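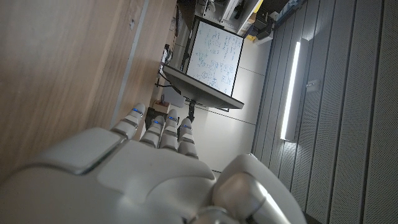 Cúc Trịnh cooks on Sundays and then again on Wednesday nights, and in between she mostly reheats. She has run a meal prep class out of the community kitchen in Pullow for four years. Before that she worked the line at a hotel restaurant in Guthrie, where she ate standing up.

"I was feeding other people all day and having crackers for dinner," she said. "I gained weight, I lost weight, I was tired. I didn't have a plan for myself at all."

Her plan now is built on soup, rice and whatever vegetables are cheap that week. She makes one large pot of broth with chicken backs, ginger and charred onion, and freezes it flat in bags. A bag thaws in a bowl of warm water while she cuts up the rest of the meal.

Most people who sign up for her class want a number to aim for. She used to hand out a sheet based on 2,000 calories a day, and she stopped doing that last December.

"People took the sheet home and got scared of it," she said. "They would skip the egg to make the math work. I want them to eat the egg."

She still talks about portions when somebody asks. Her usual lunch comes in at 500 calories by her own figuring: a cup of rice, a palm-sized piece of fish or tofu, and greens filling the other half of the container. She doesn't weigh anything except the rice, and she only weighs that dry, so she knows how much to buy.

The container matters to her more than I expected. She likes glass with a flat lid, all one size, so they stack. Her first set had six different lids and she gave it away.

I asked what she tells someone who hates leftovers. She said to leave the sauce off until the last minute. Plain rice, plain chicken and plain cabbage can turn into several different lunches depending on what goes on top. She keeps a jar of fish sauce with lime and chili, a jar of peanut sauce thinned with broth, and a yogurt one with dill that a student from Stetitz taught her.

"The yogurt one I didn't want to like," she said. "Now I make it every week. My husband puts it on potatoes."

Breakfast is harder. She isn't hungry before ten, and for years she pushed herself to eat at seven. These days she packs a boiled egg and a banana and has them when she gets to work. If the bananas are too ripe she mashes them into oats.

She doesn't sell supplements or powders, and she gets asked about them in nearly every session. "If your doctor says take it, take it," she said. "I teach rice."

The class runs six weeks, two hours a night, and everyone goes home with four meals. The new session starts 7/25/23. Knives are provided, but students need to bring their own containers and an apron. There is a bus stop across the street from the kitchen, and parking is in the back.

She had a pot going while we talked, and before I left she sent me home with a bag of the broth. She told me to salt it after I heated it up.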